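### 4.2 Tidying small things: the basket task

The second group of chores in our study is what people at home call putting things away. It comes after the wiping chores of Section 4.1, and we expected it to be easier. A wiping robot must press with the correct force for a long time, and it must know when the surface is clean. For putting away a small object, it seems enough to close the fingers, move, and open them. Our results do not support this expectation very well.

The work was done in the Hulluvstead room, on the same table as before. The person wears gloves and holds one gripper in each hand, and does the chore with the grippers only. The bare fingers are never used, so whatever the person achieves is achieved with a jaw that a robot could also have. We use the Dositz layout for the table, which means a light board on top, one small lattice basket, and one rounded object. The person starts with both grippers open and away from the basket. The board is pale on purpose. In our first trials on the bare wood, the learned policy often confused the beige basket with the table colour, and we did not want to measure this problem again.

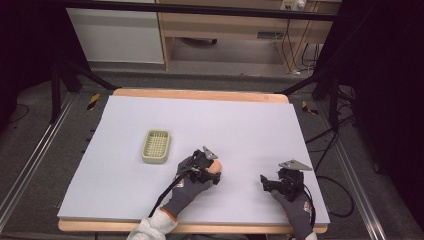 Szu-yu Yip objected, when we first presented the layout, that an almost empty table is not a household. In a real kitchen the basket would stand between a kettle and yesterday's mail, and a machine that works on a clear board has shown very little. We agree with the first part of this remark. For the second part we have a different opinion. If a machine fails on the clear board, the kettle and the mail cannot be blamed, and we learn something about the chore itself. The cluttered version is treated in Section 5, and the reader will see there that the numbers go down again.

We collected some 245 demonstrations from 14 people. None of them had held the grippers before, and each was given a short practice time with a wooden block. We asked them to work at the speed they would use at home, and not to correct small mistakes unless the object was lost. This instruction was understood differently by different people. Some participants put the object down again and again until it lay nicely in the centre of the basket - others dropped it in from above and considered the chore finished. We kept both kinds of recordings. A household contains both kinds of people, and it was not our wish to teach the machine only the manners of the careful ones.

### 4.2.1 What the gripper sees

Besides the head view, every gripper has its own camera. We had hoped that the gripper view would be the more useful one, as it is close to the work and is not blocked by the arms. For much of the chore it gives little information. When the jaw is open over the board, the picture contains the fingers, their shadow and a large plain surface. The object may be at the side, only partly inside the view, and the policy must decide from this small piece in which direction to travel.
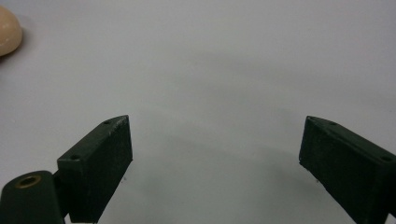

Figure 2. View from a gripper camera. The jaw is open over the pale surface and the beige object is only partly visible at the upper left.

We observed that the people solve this situation without any effort, by looking from their own eyes and ignoring what the gripper could see. The machine has both views too, but in training it learned to trust the close view too early. The typical error was a slow drift over the board, with open fingers, until the object left the picture completely. After this the arm usually stopped, or it closed on air and then carried the air carefully to the basket. The second behaviour looks funny in the lab. In a home it would be worse than stopping, as the machine reports that the chore is done.

Shadow was a further difficulty. On the plain board, the shadow of the fingers is often the strongest shape in the close view. When we moved the lamp, the success rate of the policy became lower, although for the human participants the lamp position made no difference that we could measure. We then repeated the training with artificial changes of brightness, following the procedure of Hsieh, and a good part of the loss was recovered. A part remained, and we do not have a full explanation for it.

### 4.2.2 Holding and the basket

A rounded object has few good places to be held. The jaw we used is made for boxes and handles, and its fingers are flat on the inner side. If a round thing is taken slightly too high, it slips down and away. If it is taken too low, the fingers touch the board first. Participants discovered this within their practice time, and most of them changed the angle of the wrist a little without being told. When we asked later how they did it, several said that they did not remember changing anything.

The basket adds its own trouble. It is light and has a raised rim, so a finger that comes down at the wrong place pushes it away over the smooth board. With two hands there is a simple remedy, to keep the basket still with one gripper and bring the object with the other. Some people did exactly this. Others preferred to work with one side only, and kept the other gripper waiting in the air. From such mixed recordings the policy learned a mixed habit. Sometimes it began to support the basket and then changed its mind in the middle of the movement, which moved the basket more than if it had done nothing.

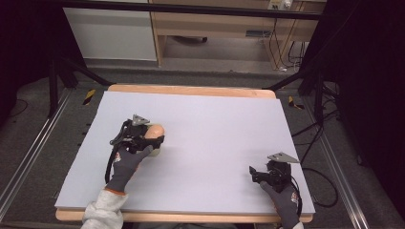

A participant remarked afterwards that she would never buy a machine which needs two arms for a task her small son does with one hand while watching television. We find the comment fair, and we repeat it here as it touches the question of this paper. The child uses his palm, his fingertips and the weight of his own hand on the basket, all in the same moment, and he feels the rim before he sees it. Our grippers have none of this. What looks like a second arm is in fact a poor replacement for the missing palm.

We also tried a softer finger cover, sold under the name Foltix, for part of the robot trials. With the cover the object slipped less, but the fingers became thicker and met the rim more often. The total result was nearly unchanged, and for this reason the cover is not used in the other sections.

### 4.2.3 Is the chore solved?

On the clear board, with the lamp in its usual position, the robot finished the basket task in the majority of the trials. We would not call this solved. A person who puts away toys or kitchen things does not do the chore one time on a clear board. She does it many times in one evening, on a carpet, with a basket that is already half full. A failure that appears rarely in the lab would then appear every evening, and somebody must bend down and pick up the object from under the couch.

For shop-floor work the judgement is somewhat more positive. There the basket can be fixed to the bench and the lamp can be fixed to the ceiling. When we fixed the basket with tape, the pushing errors disappeared, and what was left was mainly the drift described in Section 4.2.1. A small workshop that sorts rounded parts into trays could perhaps live with this, if a worker is near. We have not tested this in a real workshop, and the speed of our robot was clearly below the speed of the slowest participant.

The remaining errors are listed by type in the appendix, together with the instructions which were read to the participants.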